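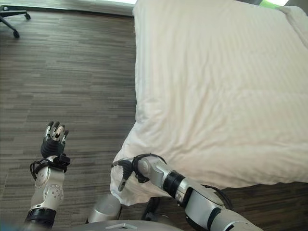

Gertraud Brunner

Section 2. Setting Up the Guest Room Heater

You have unpacked the Prenby panel heater, found the bag of screws, and put the bag of screws somewhere safe. Go and get it back. You will want it from step 3 onward.

This section covers a bedroom, and in particular a guest bedroom, the room in most houses that gets heated twice a year and then complained about. If you are fitting the heater in a bathroom, stop reading and call an electrician. The bathroom section was taken out of this guide after Reto Rüegg read it and went very quiet.

Before you start

You need a pencil, a level, a drill, and a second person who can hold a flat metal panel without offering opinions. Allow an evening. The box says less, but the box was written by someone with three hands.

Choosing the wall

1. Pick an outside wall, under the window if there is one. Warm air going up meets cold air coming down and they sort it out between them.

2. Measure the space. The panel is 763 millimeters wide. Leave 100 millimeters clear on each side and the same underneath. People like to round the 763 down to 750 because it looks tidier on paper. The wall will notice.

3. Hold the paper template against the wall, level it, and mark the four holes. Now check it with the level again. Templates creep while you look for the pencil.

Note: The template is printed on both sides. The side marked B is for the larger panel, and yes, it is the side that faces up when you open the box.

Keeping bedding away from the panel

4. Measure from the front of the panel to the nearest part of the bed. You want 700 millimeters at the very least. Measure to the bedding, where it hangs, and forget about the mattress.

5. If you cannot get 700 millimeters, move the bed. If the bed will not move, move the heater. If neither will move, you have bought a very flat shelf, and we can take it back within the usual period if you kept the box.

CAUTION: Never dry anything on the heater. This includes towels, socks, and the thing you are about to tell us is different because it is only slightly damp.

CAUTION: Cloth on the floor counts. Pick up anything lying close to the panel before you switch it on, and look again after guests have gone to bed, or at least ask them to.

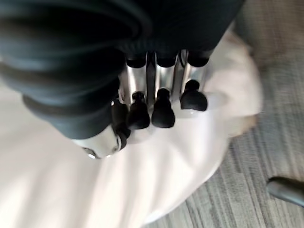

Fig. 2-1. White cloth on a carpeted floor.

Hanging the panel

6. Drill the four holes and push in the plugs. The gray plugs are for brick. The white ones are for plasterboard. If your wall is neither, write down what you think it is and take the note to a hardware store.

7. Screw the bracket to the wall. Stop when it is firm. Going on past firm is how Fabian Eberhard came to own a bracket with a hole on both sides.

8. Lift the panel, hook the top edge over the bracket, and let the bottom swing in until it clicks. There are two clicks. After the first one the panel looks finished, which has fooled plenty of us.

9. Plug it straight into a wall socket. No extension cords, no timers from the drawer, no adapter that came back from a vacation with you.

First switch-on

10. Turn the dial to 2 and open the window. The panel will smell of warm dust and paint for an hour or so. Guests should be elsewhere.

11. Wait for the green light. If it blinks, the heater is tilted and has sulked. Go back to step 8 and listen for that other click.

12. Close the window. Some people skip this one, and they write to us in November about their bills.

Note: Ticking is normal while the metal warms and cools. Edeltraud Gisler's tested unit at Jenusmont ticked all winter and she came to like it. A loud buzz is not normal. Unplug the heater and leave it unplugged until someone has looked at it.

If you are replacing an older Gratalex panel, the holes will nearly line up. Do not be tempted by nearly. Fill the old ones, let the filler harden overnight, and start again from step 3.

Setting the overnight temperature is in Section 3, along with how to lock the dial against visitors.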